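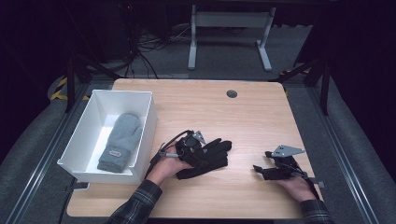
Birth photographer and a hospital limit on support people -- how did you handle it?

Posted by skikby_mom in Pregnancy and Birth > Planning

I'm due in February with our second baby and would like to have a photographer there this time. With our first we ended up with four blurry phone pictures, two of them of the floor, and my husband was too busy holding my leg to take any more. I don't blame him for it but I would like something better.

I've talked to one photographer so far, Viktória Kun. Her package includes being on call from 38 weeks, coming in once I'm in active labor, staying up to two hours after the birth, and 80 edited pictures in an online gallery. I liked her work and she was easy to talk to on the phone.

My trouble is with the hospital. The maternity ward allows two support people in the room. I want my husband and my sister. When I called the ward, the first person told me a photographer counts as a visitor, and the second person told me it is up to whoever is in charge that shift. I don't want to pay a deposit and then have her sent to the waiting room.

So I would like to know:

Does a hired photographer normally count toward the limit?
Is there something I can get in writing ahead of time?
What happens to the money if she gets turned away, or if I need a C-section and she can't come into the operating room?

I should add that I'm not interested in very graphic pictures. Mostly I want the first few minutes, my husband's face, and my daughter meeting the baby if she can be brought in.

Thanks for any help.

Margit Somogyi
Member, 274 posts

I had a photographer for my third and went through most of this, so I'll tell you what worked. Rules are different from one hospital to the next, so check everything with yours.

At mine she did count as a support person at first. I asked the ward for the name of the nurse manager and wrote to her instead of calling. I gave my due date, the photographer's full name and business name, and said she would stand where she was told, use no flash, and leave if asked. The nurse manager wrote back that a third person was fine as long as that person was a working photographer and my doctor agreed. I brought it up at my next appointment, the doctor said yes, and she put a note in my chart. I also printed the email and packed two copies in my bag. The night nurse had not heard anything about it, read the email, and that was the end of it.

Ask about filming separately. Our hospital was fine with still pictures but did not allow video during the delivery itself. Some staff also don't want to be in pictures, and your photographer should ask them when she arrives. Mine did this before she took her camera out.

For the C-section, ask both the hospital and the photographer. Where I was, only one person could go into the operating room and that was my husband. The contract said that in that case she would wait and photograph us in recovery, and if recovery was closed to her too, she would come to the room the next day for a shorter session. No refund but no extra charge either. I thought that was fair since she would have been on call for weeks by then.

Read the contract for these before you pay anything:

What she does if she is sick or at another birth, and the name of the backup.
What happens if the baby comes before the on-call period starts.
What happens if the birth goes so fast she misses it. Mine took about 5 hours start to finish and she made it with 20 minutes to spare.
Whether she can post the pictures. You can say no, or say yes only to ones you approve.

If the hospital will not move on two people, you'll have to pick between your sister and the photographer, or have them trade places. Some wards don't allow trading once labor is underway, so ask that as well.

Farkas_8

Just have your sister do it. Give her a real camera, tell her to turn off the flash and take lots. Birth photographers are expensive and you look at the pictures maybe twice.

skikby_mom
Original poster

Thank you, Margit. I didn't know to ask about trading places or video. I sent an email to the nurse manager this afternoon and I'm going to ask Viktória for a copy of her contract before we go any further.

Farkas_8, I did think about it, but my sister faints at blood draws and I want her up by my head holding my hand.

Margit Somogyi
Member, 274 posts

One more thing I forgot. Get the hospital parking information to your photographer ahead of time, and tell her which entrance is open at night. Ours locked the main doors at 9 p.m. and she had to come in through the emergency side.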